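How to clean smudges and swirl marks off a clear or tinted panel

Quick one, I'm between jobs. Works for acrylic shelves, display case sides, desk dividers, sneeze guards, that sort of thing. Glass too, but glass forgives you. Acrylic doesn't.

What you need
Two microfiber cloths, clean. One bowl lukewarm water. Drop of dish soap. Spray bottle with plain water. Plastic polish if you've got swirls (I use the Modska fine one, Pradness is OK but smells). Tape.

Do NOT use: window cleaner with ammonia, paper towels, rubbing alcohol, the green side of a sponge. Ammonia crazes acrylic. Tiny cracks, all over, can't be fixed.

Step 1. Find out what it is
Tap it with a knuckle. Dull sound, acrylic. Ring, glass. Still not sure, look at the cut edge and feel how cold it is. Glass feels colder. If you can't tell treat it like acrylic and you're safe either way.

Step 2. Get the dust off first
Rinse or mist, let it run. Don't wipe dry. Dry dust plus a cloth is where most swirl marks come from in the first place. Stickers and labels come off now as well, warm soapy cloth held on for a few minutes, then roll it with your thumb. No razor blades.

Step 3. Wash
Soapy cloth, straight lines, top to bottom. No circles. Rinse the cloth a lot more than you think. Then plain water, same lines, then the second cloth to dry. Blot the last drops.

Step 4. Check it with a light
Stand the panel up, one lamp off to the side, rest of the room dimmer if you can. Move your head, not the panel. Smudges look greasy and soft. Swirls look like thin curved lines that gather near the glare.
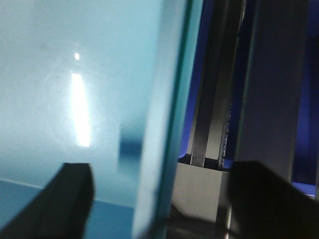
Mark the bad spots with a bit of tape next to them, not on them. Otherwise you'll lose them the second you turn the lamp off. If it's all smudge and no swirl go back to step 3 with fresh water and skip the polish completly.

Step 5. Polish, only if you need to
Pea size blob on a dry cloth. Light pressure. Small area, maybe the size of your hand. Wait for the haze, buff it off with a clean part of the cloth. Check with the lamp again. Two passes usually does it, deep scratches you can catch with a nail won't come out this way, those need sanding. Diffrent page.

Step 6. Edges
Everyone forgets the edges. Damp cloth folded over, one slow pull along the length. Watch your fingers on cut glass. Polish builds up in the corners so get that too or it dries white.

Keeping it clean
Dust with a damp cloth, not a feather duster. Store panels standing up with paper or a soft sheet between them. Handle by the edges, cotton gloves if you're fussy. Wash the microfibers on their own, no fabric softener, it leaves a film and you'll be back at step 3.

A cheap Lener pack of cloths lasts almost 100 panels for me. Bin any cloth that hits the floor.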